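Forums New Posts Members Rules Log In
Automation > Two-Arm Systems > Product Reviews

Thread: Dulon tabletop kit, worth it for a small shop?

flux_bracket
We're looking at the Dulon two-arm kit for light tabletop pick and place. Small items, mixed shapes, nothing over a few ounces. The dealer wants us to sign before April. Has anybody here run one for more than a demo day? I care about setup time, support and how it does with thin round stuff.

Kemholm_Ray
We've had ours for 32 weeks. Setup took one long day, most of it squaring the rails. The arms are fine. The stock fingers are okay on anything boxy and poor on anything that rolls. Support is slow but they do answer.

tallgrass
Disagree on support. I opened 4 tickets and got the same PDF back each time. I ended up paying for the Flonanley service plan, and that fixed more in one call than Dulon did all fall.

Kemholm_Ray
What did the plan run you?

tallgrass
$113 a month. You can cancel after the first quarter.

mhofstetter
Marlies Hofstetter here, I do cell setups for Zwahlen. We don't sell Dulon, so take this for what it's worth. If your parts are thin and round, do your test with brushes. The handles taper, the ferrule is slick and they never lie the way you want. Leave a few loose on the table, put an open organizer behind them, and run it in whatever light you really have in the shop.

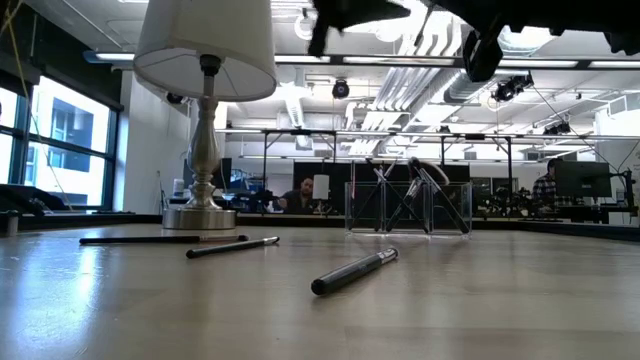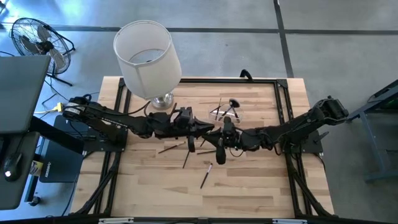

Same setup in both, lamp and clear organizer toward the back of the table.

Things to ask the dealer before you sign:

1. Can you swap the fingertips without redoing the calibration? If they say "mostly," have them show you.
2. What happens when both grippers need the same spot near the middle? Ask to see the default behavior, with nobody touching the settings.
3. How does the vision side handle clear plastic? Window light on a shiny table is a fair test too.
4. Who pays shipping on a bad wrist?

flux_bracket
That helps a lot. The clear organizer is a good idea. Our trays are clear too and I hadn't thought about it. Do you put the lamp in just as something to steer around?

mhofstetter
Yes. Anything tall with a wide top will do. Arms that plan fine on a bare table can get very cautious next to a shade.

oldrelay
I think this is overkill for a shop his size. Buy one arm and a decent fixture. Two arms is twice the cabling and twice the places to pinch it. We ran 40 parts an hour with one arm and a slotted tray and never needed a second.

tallgrass
40 of the same part. He said mixed shapes.

oldrelay
Then sort them upstream. Still cheaper.

Kemholm_Ray
Depends what his labor costs. I wouldn't go back to one arm, but I also wouldn't buy the kit again at full price. Ask about returned demo units.

flux_bracket
Asked. They have one, rails included, no fingertips. I'm going to take a bag of brushes and one of our trays over there and see what it does. Will post what they say on the calibration question.

mhofstetter
Get that answer in writing.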